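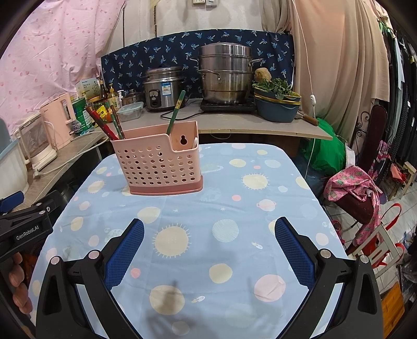 Trirnora Everyday Chopsticks – set of 5 pairs

I started this shop page because people kept asking what we eat with at home, and the answer is these! We've had the Trirnora sets in the kitchen for 2 years now and I still reach for them before a fork, even for salad (try it, you get every last crouton).

Each set has five pairs in different colors, so everyone at the table gets their own and there's no hunting for a match in the drawer. They're light in the hand and the tips are fine enough for a single pea or a slippery noodle. I pack every order myself on Saturday morning, with a little card about care tucked in the box.
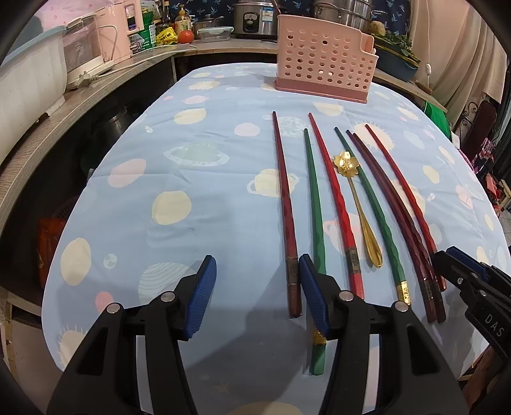
Maroon, green and bright red, with a gold flower spoon.

Now, washing. Hand wash, please – warm water, a soft sponge, and dry them right away. I did put a pair through the dishwasher once, at 50 degrees Celsius on the gentle cycle, and the finish went cloudy. Don't leave them standing in a sink of water overnight either. For storage I like anything open at the top, and I keep mine next to the stove in an old Ó Dálaigh jam crock.

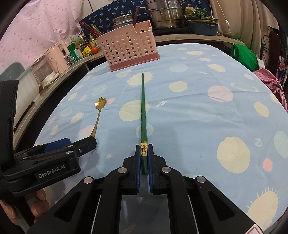 Choosing a color is the part people write to me about most. Red goes first every time we restock, and maroon is the one I'd give to my parents. My own favorite is the green, with that small gold band and its raised pattern up toward the thick end, and then the long taper down to the point. It looks dressed up enough for company and I still use it for instant ramen.

Price is $21 a set, and shipping is free if you add anything from the Fusonia bowl range. We ship from Vellonlow and orders go out once a week. The next restock is in October.

Search the shop: type a product or color

Comments

noodlefan: Bought two sets, love them! Will you ever sell single pairs?

M. in the kitchen: Mine came fast. The red is brighter than I expected but my kids fight over it.

tealeaf: Are these OK for small hands? My daughter is just learning.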